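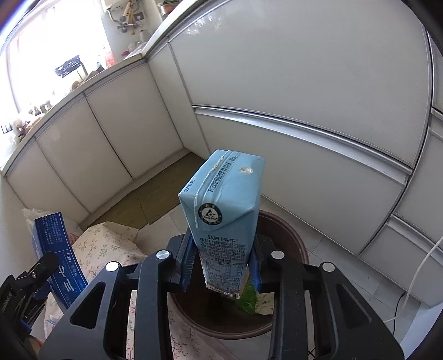 Subject: Re: [senum-users] gripper width drops to zero in replay

Granier wrote:
> After the update, replay gives me width = 0 for many steps,
> also where the fingers clearly hold something. Is it my
> calibration or the parser?

Hello,

I think it is the parser. I checked one kitchen session with 2346 steps and got zero width on 78 of them. The raw log has good values at the same timestamps, so calibration is fine – please do not redo it.

The reason is in the resampler. When the gap between two width readings is more than 15 ms, it writes the default value and does not interpolate. In the March version the limit was 500 ms, so we never saw this.

For now you can set max_gap back by hand in the replay config. Then compare with a step where the jaws are open, because a zero is easy to notice there:
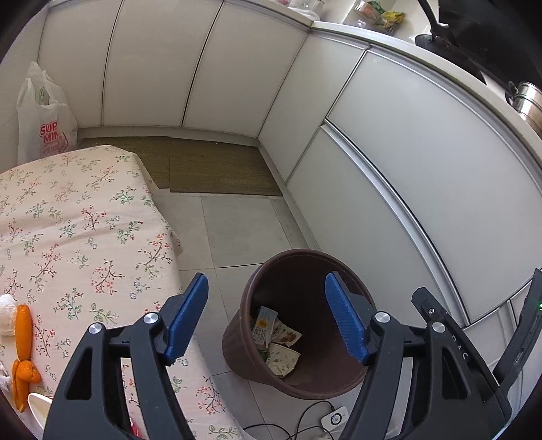

Jaws open around the wastebasket, kitchen session.

My patch is on the Juška branch. It keeps the last valid reading and sets a flag, so the planner can decide what to do. I did not test it with the Welcombe driver. If somebody has this driver, please run the replay test and send me the log.

Regards,
Povilas Pärn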